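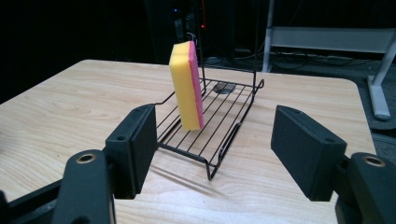 Sponges go bad faster than anybody wants to admit, and most of the trouble comes down to where they spend the night. Flat on the counter, bottom side wet till morning. Or in that little puddle behind the faucet. For this issue we went after the cheap fix, the one that takes no shopping at all if you already own a rack. Stand it on its narrow edge. Yellow foam on one side, pink scouring layer on the other, bottom tucked down among the wires, air getting at both faces. A black wire rack will do, so will a white one, so will the chipped thing from your first apartment.

Why edge and not flat? Less of the sponge touches anything. Water runs down, drips off, gone. Lay the same sponge flat and the whole underside sits there sealed against the counter. You know the smell.

Four habits, then, from two weeks of fooling around in my own kitchen and one long afternoon in a friend's.

Squeeze first. Hard, twice, and turn it over between squeezes. A sponge that goes in the rack dripping is going to stay damp no matter how nicely you stand it up. My own went from swampy at breakfast to just about dry, only from this.

Rinse the crumbs out. Rice is the worst. It gets in the holes of the foam and stays there.

Park it away from the plates. If it leans on a clean plate you have a dirty plate. Front corner of the rack, by itself.

Put something under the rack, or wipe under it. Which brings me to the table.

A lot of us don't dry dishes by the sink any more. Small kitchens. In my building in Annan the counter is the width of a cutting board, so the rack lives on the table, and the table takes the drips. Light wood tops show it worst. Pale rings, then a rough patch, then the grain starts to feel fuzzy under your hand. Wipe with the grain, damp cloth, then a dry one, and do it before bed and not the next day. No bleach. No scouring side, ever, the pink or the green or whatever color yours is. It will dull the finish in one pass and you'll see it every time the light comes in low.

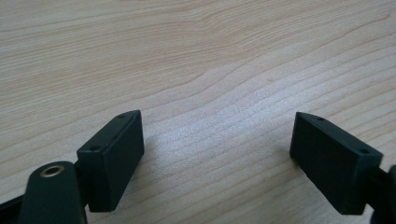 Pale tops catch the light, and every missed streak with it.

I asked around for what people put under there. Folded dish towel, mostly. A baking sheet, smart if ugly. The housewares shop Stastelley sells a drip mat made for the job and it's fine, a bit stiff, washes well. Kiltov has a thinner one that curls at the corners after a week. I'd take the towel, honest. Change it when it's wet thru and hang it over a chair.

Then the question that starts fights. When do you throw the sponge out?

My rule is when the scouring layer starts to lift from the foam, or when it smells after a good rinse, whichever comes first. Some weeks that's early. Frying pans eat them. We put the question in our September mailing and got 51 replies, and there was no agreement at all, except that everyone thought everyone else waits too long. A few cut the old one's corner off and demote it to the bathroom. Good system. You can't mix them up.

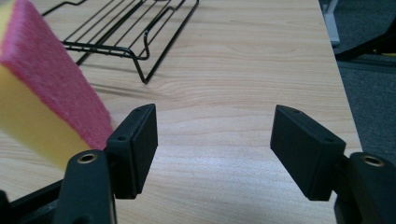

One reader, writing in from Plistosier, said she gave up on weeks and months altogether and now goes by feel, because "a tired sponge goes flat in the middle and doesnt come back when you let go." She buys two colors and swaps them, one at the sink while the other one dries, and claims they both last longer that way. Her husband uses whichever is closer. She has stopped bringing it up.

I've been trying the two-sponge swap since her note came. Early days. The rack is getting crowded and I had to move the forks, but the one that's resting does get properly dry by dinner, and it's nice to pick up a sponge that isn't cold. Next issue: dish brushes, and whether to store them bristles up.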